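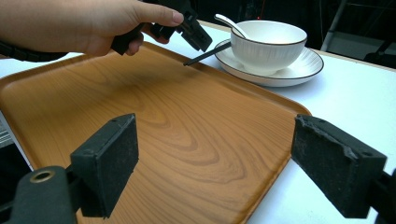
Welcome to the Tisano kit list, the file we keep beside the table-setting recordings so that anyone planning a similar purchase can see what we bought, what we'd buy again and what we wish we had left on the shelf. It began as a shopping list and grew, as these things do. Recording is done with hand-held grippers, and the props are ordinary tableware: a wooden tray with a raised border, a white bowl on its saucer with a spoon leaning in it, slim black utensils, that sort of thing. Props are the cheap end of the budget and they're still the part people forget to put in it, so please give them a line of their own from the start.

What's in this folder

kit.csv is the main table, one row per item bought, with price, supplier, delivery time and a notes column (do read the notes column, most of the useful grumbling is in there).
spares.csv covers parts we expect to replace.
props.csv lists crockery, trays and utensils, with rim width and finish where we remembered to measure them.
plan.txt is next year's wish list, in no sensible order.

All prices are in pounds and include VAT and delivery. Where we bought something second-hand the row says so, and you should expect to pay more.

Hand-held grippers

We looked at two suppliers, Turnport and Moradi, and ended up buying from both, which was never the plan! The Turnport set came to 1182 pounds with its mounting parts and one spare pair of fingers. The Moradi set was 2106 pounds, with a carrying case and a better cable, and it arrived sooner. If your money only stretches to one kind, we would point you gently towards Turnport and suggest you spend the difference on fingers. Fingers wear. The edges go rough first, then the broad faces pick up scratches and pale marks, and although they'll carry on picking things up for a good while in that state, it's worth having the next pair in a drawer before you need it. The wear column in spares.csv is our own judgement by eye, so treat it as such.

Mixing suppliers did cost us something that isn't in the table. The mounting screws differ, and so do the chargers, and we lost the better part of a Saturday to finding that out.

Table and props

Any plain, pale table of a comfortable height will do. Ours was bought used. We set aside 20 pounds a month for crockery and have mostly kept to it, and we'd encourage you to buy in matching pairs from a range that isn't about to be discontinued. Glossy spoons and glazed bowls throw bright highlights, so if you're choosing lamps at the same time, take a bowl along to the shop and hold it under them (we got some odd looks, but it saved a return). Trays with a low lip are harder to get hold of than you'd think from the catalogue, and we like them for exactly that.

Storage and computing

We keep everything on an Iltik shelf unit in the corner, bought in August when there was a discount on. It has been fine, if a little noisy. The first drives filled up much sooner than the plan allowed for. Whatever you've pencilled in for storage, please look at it again once you've done a first week of recording and have real file sizes to work from.

Next year

There's 2000 pounds set aside. Fingers come first, then a second tray and more bowls, then whatever is left goes on drives. A third set of grippers would be lovely and will have to wait.

Using this file

Copy it, change it, share it with whoever signs off your orders. If a price looks badly out of date, open an issue with the new one and where you found it, and we'll add a row and keep the old one for comparison.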